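Subject: Re: [smallspace] Guest room and laundry in one room – am I crazy?

Hi all,

Sorry for the slow answer, I've been meaning to write ever since this one popped up and then the month got away from me. Quoting the original so the digest people can follow along.

> We're down to one spare room and it has the only hookups in the place, so
> the washer and dryer have to live in there with the bed. My sister says
> nobody will ever want to sleep next to a dryer. Has anyone on the list
> done this and did your guests complain? Also, what did you do about
> damp, lint, noise, and where the clean clothes go? I have a stacked pair
> on order and a full size bed that used to be in my mother's room. Any
> advice on sheets welcome too, because the ones I have pop off at the
> corners every single night and it's driving me up the wall.
>
> Thanks from a newbie in Paso

Welcome to the list! And no, you're not crazy. We've had the bed and the machines sharing a room for 5 years now and I would do it again, with a few changes. I'll take your questions more or less in order, except that I'm going to wander, as the old-timers here will warn you.

First, get the stacked pair in before you decide anything about the bed. I did it the other way around. I measured the bed, I measured the wall, I drew it all out on the back of an envelope, and I forgot that a dryer door swings. So then I had a very nice bed in a very nice spot and a dryer door that opened about as far as a mailbox. We slid the bed over and lost the nightstand. If you leave yourself a proper walkway between the mattress and the machines you can stand there, pull the clothes out, turn, and fold right on the bed. That walkway is the whole secret to the room. Mine started out too skinny and I was going sideways like a crab with a hamper on my hip.
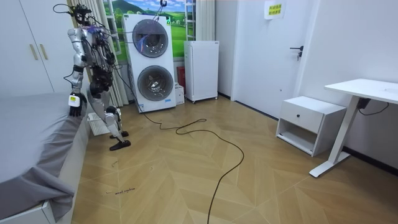 Noise. You can't run a spin cycle while somebody's asleep, full stop, so you need house rules. Ours are that the washer doesn't start after supper when there's company, and whoever is staying gets told the night before if I want to get in there in the morning. I've never had a complaint. What I have had is guests doing their own laundry at the end of the visit and leaving me clean sheets, which was a lovely surprise the first time and now I sort of hint at it. My aunt says she sleeps better in there than at home. She does turn her hearing aids off, so take that for what it's worth.

The thing that did help with noise was getting the machines dead level. The installer had it good enough, and good enough walked half an inch every week. I got down on the floor with a little level and went around the feet until the bubble sat still, then did it again with a load in. I tried those rubber feet too. They're okay. I wouldn't drive across town for them.

Damp. This is the one to take seriously with bedding in the room. Mine vents outside through a short straight run, and if yours can do the same then please do that and don't let anybody talk you into one of those indoor bucket things. A friend had one and her pillows smelled like a basement by Christmas. Crack the window when you're drying if you can, keep the door open, and leave the washer door ajar between loads. I also bought one of those cheap humidity gauges and hung it by the closet, and I look at it more than I look at the clock.

Lint goes everywhere. I'm not going to lie to you. It's finer than regular dust and it loves a headboard. I gave up on the headboard. I clean the filter every load, pull the vent hose off in July when it's too hot to do anything outdoors anyway, and run the vacuum under the bed a lot more often than I'd like to. Don't store anything under there that isn't in a box with a lid. I had my good winter coat under there in a paper bag. You can guess.

Where do the clean clothes go? On the bed, and then off the bed, and that second part is where marriages get tested. We had a stretch where the guest bed was just the place laundry lived, and when people called to say they were in the neighborhood I'd be throwing armfuls into the closet. What finally worked was a rail on the back of the door and a rule that the basket doesn't leave the room until it's empty. It works four weeks out of five. Someone on here recommended a Zuvley drying rack a while back that folds flat to the wall and I did go and get one. I like it fine for shirts and delicates, but it sags with jeans, so don't do jeans.

Now sheets!! My favorite thing to talk about. I've bought so many fitted sheets in my life and I've been burned by most of them. If yours are popping off at the corners it's almost always pocket depth. That mattress of your mother's is probably deeper than she ever had sheets for, especially if there's a topper on it. Measure the side of the mattress from the top seam down to the bottom, topper and all, and then buy a pocket a couple of inches deeper than that so there's something to go underneath. Ignore the words on the package. "Deep" means nothing, "extra deep" means nothing, I've got two sets that both say "extra deep" and one is a full hand shorter than the other.

Then check the elastic. You want it going all the way around. The cheap ones only have it across the corners, and those are the ones that let go at two in the morning. In the store you can usually feel through the package, or just open the thing up, I always do, they can throw me out.

And please don't pay for thread count. I had a 400 set that was a wedding present and it was stiff, hot and pilled inside a year. My everyday ones are 200, plain percale, and they've been through the wash more times than I could tell you and they just get softer. The Sondent ones that got talked up on here last winter I didn't care for. They felt nice out of the package and then the elastic went slack, but others on the list love them so maybe I got a bad pair. Try one before you buy a stack.

Color, for what it's worth, I'd go gray or some kind of oatmeal in a laundry room bed. White shows the lint and navy shows it worse.

For getting it on by yourself, since it sounds like you're doing this alone: start with the far corner, the one against the wall that you hate. Then go diagonal, to the near corner on the opposite end. Once those two are on, the other two practically find their own way. If you begin with the two easy ones you'll have nothing left to stretch over the hard one and you'll end up kneeling on the mattress holding down one corner with your foot. I did that for thirty years before my daughter-in-law showed me the diagonal. Thirty years! Then go along the side and tuck the hem under with the flat of your hand, and smooth from the middle out.

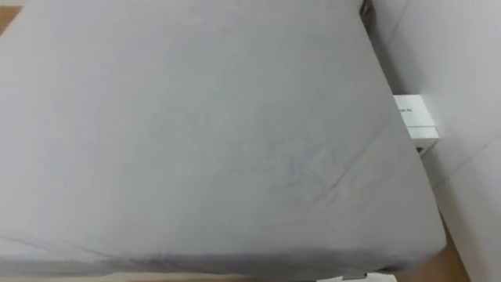 Fitted sheet on, a few creases still showing in the middle.

I don't iron them. I know there are ironers on this list and I respect you all. If wrinkles bother you, take the sheet out of the dryer while it's got just a touch of damp left in it and put it straight on the bed, and that does most of the job for you. That's one thing I'd really miss if the machines went to another room. It's three steps from the dryer to the mattress and the sheet goes on warm. In winter it's heaven.

Do let it air before you put the blankets over, though, if you've put it on a little damp. An hour or so with the window cracked. I skipped that once and it felt clammy all night, and I was the one sleeping in there because of somebody's snoring.

The other thing I'd say is give your guests a hook, a lamp and somewhere to set a glass of water. When we lost the nightstand I put up a little shelf at mattress height and it turned out nicer than the nightstand was. People will put up with a lot if they have somewhere to plug in a phone. Just don't share the washer outlet for it, run them a separate one.

Oh, and on cost, since that always comes up. The shelf, the door rail, the humidity gauge, the vent work and having the outlet moved came to 456 dollars for us, and most of that was the outlet. I used the folks at Zervas for the electrical and they were on time and swept up after themselves, which in my book is half of it. I don't know whether they come out as far as Paso, but you could call and ask.

If your sister still isn't sold, have her stay one night and make her pancakes. It's hard to complain about a dryer with your mouth full.

One question back to the list while I'm here: has anyone found a waterproof mattress pad that doesn't crackle? I've tried three and they all sound like a bag of chips when you roll over. I don't want to spend a fortune, and it needs to survive the dryer on low. I've also been told to put a towel between the pad and the sheet, but that seems like it would slide.

Let us know how the delivery goes, and measure that door swing first!

Hugs from the lint capital of the county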